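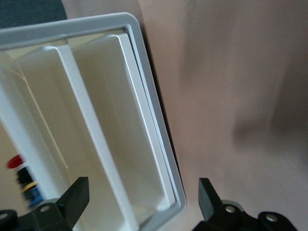 Why do some boxes have walls inside?

Think about your toy box at home. If it is one big space, everything falls to the bottom and mixes together. The small things hide under the large things, and you must take out half of the toys to find one little piece.

A box with walls inside is different. The walls are called dividers. They cut the big space into smaller spaces, and each small space is called a compartment. You can keep pens in one compartment and blocks in another. Then your hand knows where to go.

Tall dividers are good for things that stand up. Low dividers are good for flat things, such as cards.

How to sort a table full of things

Mwajuma Rweyemamu teaches children of 5 and older how to tidy. She says to begin with one question: what belongs together? You can sort by size, by colour or by use. Choose one way and keep to it until the table is clear.

Sometimes one thing is left which does not fit any group. A small block can be orange in one part and black in another part. If you sort by colour, is it orange or black? You may decide, but tell the others in your family, so that they will look in the same place.

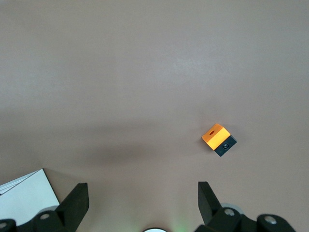
Try it yourself

Find 3 empty boxes and one drawer that is untidy. Ask an adult before you begin. Write a label for each box, or draw a picture on it.

Text: Muthoni Ondieki, June 2022 | Contact us | Back to top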